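Derano-build mailing list
Subject: Re: fingertip pads and dropped objects
Date: July 17, 2025

Replying to the list in case anyone else is at the same stage. Quoted text first, my answers after each part.

> I have the arm moving and the gripper opens and closes, but
> anything with a curved side slides out when I lift. Cubes are
> fine. Are you still using the bare fingers or did you add
> something? If pads, what did you make them from and how are
> they held on?

I gave up on bare fingers in June. The black plates on my gripper are flat and hard, and they only touch a round object along a thin line. More closing force did not help. It moved the object sideways before the fingers had it, and on soft things it left dents.

I now use small white pads cast from two-part silicone. The mold is printed in two halves and clamped with a binder clip. Fill it slowly from one corner and leave it overnight. If you pull them early the corners tear. My first batch had bubbles on the gripping face and I used them anyway for a week, and they were worse than later ones but not by much.

For mounting I tried double-sided tape and it crept. I then printed a thin backing plate with two holes, cast the silicone around it, and screwed that to the finger. The screws are M2 and the heads sit below the surface. If yours stick out even a little, the pad will rock.

The mold files are in the Lamthorpe folder on the shared drive, second version. Ignore the first version, the draft angle is wrong and you will need a knife to get the part out.

> Second question is about cable routing. My wrist cable caught
> on the forearm cover twice and the second time it pulled the
> connector half out. I have it zip tied at the elbow and the
> wrist.

The tie at the wrist is the problem. When the wrist rolls, all of the twist goes into the short piece between the tie and the plug. I leave a big loose loop behind the arm and bring the cable in near the wrist from the side. It looks untidy and it has not snagged since I changed it. Check it by hand with the power off. Roll the wrist to both ends of travel, then raise and lower the elbow at each end, and watch the loop the whole time. Mine had one bad spot with the elbow folded all the way up, and I put a soft limit there in the config file and forgot about it.

If the connector has already been pulled once, replace the crimp. Mine looked fine and then gave me encoder dropouts that I blamed on the Grondard board. I swapped the board before I looked at the cable, so I now have a spare board.

> Third, how are you picking your test objects? I have been using
> the same wood block for everything and I suspect I am tuning to
> the block.

You probably are. I did the same thing. I had a pick routine that worked on one block all evening and then failed on everything else in the kitchen.

What I do now is put out a few things that differ in shape and in how much they mind being squeezed, and I move them between runs. On my table there is usually a cube on a plate, some bread or cake in an open box, a banana, and a small container with a lid. The plate matters more than I expected. The rim is raised, so a low approach from the side will hit it, and the table height you calibrated is no longer the height under the object. The open box is the hardest because the fingers have to go in past the walls and still have room to open.
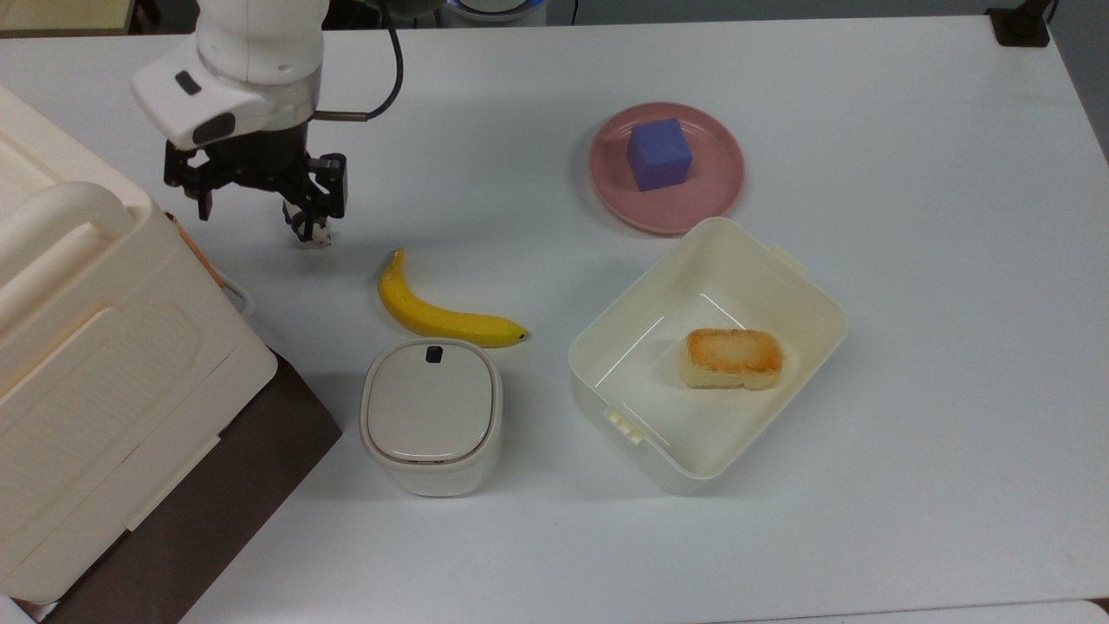
I start each run with the gripper empty and just above the table, off to one side, so the first move is always a lift and then a traverse. Before I did this the arm would sometimes take a straight line from wherever I had left it, through whatever was in between. The lift is a fixed height in my script. It should be worked out from the tallest thing on the table and I have not written that yet.

Leave more space between objects than you think you need, at least to begin with. The open fingers are wider than the closed ones and it is easy to plan for the wrong one. Once single picks are reliable, start moving things closer together.

For records I keep a plain text file with one line per attempt: object, finger opening, closing current, held or dropped, and a note. It is at 2,842 lines now. Of those, 172 are marked as bad data from the period with the damaged crimp, and I left them in with a flag. I sort by object when I change anything on the gripper. A spreadsheet would do the same job.

> Last one. Is the Escobar script worth installing or should I
> write my own sequence runner?

Install it. It is short and you can read all of it in one sitting. The part you will want to change is the wait after closing. It uses a fixed delay, and with silicone pads the grip takes a little longer to settle than with bare fingers. I replaced the delay with a check that the finger position has stopped changing. The patch is in the same folder as the molds.

Be aware that it homes the arm on startup without asking. Clear the table first or comment out that call. I commented it out.

I still don't have a good answer for the lid on the small container. The pads will hold the body, but pressing the button on top needs one finger alone, and with a parallel gripper both fingers come down together unless you tilt the wrist. If anyone has done this with a Derano wrist, please post your angles.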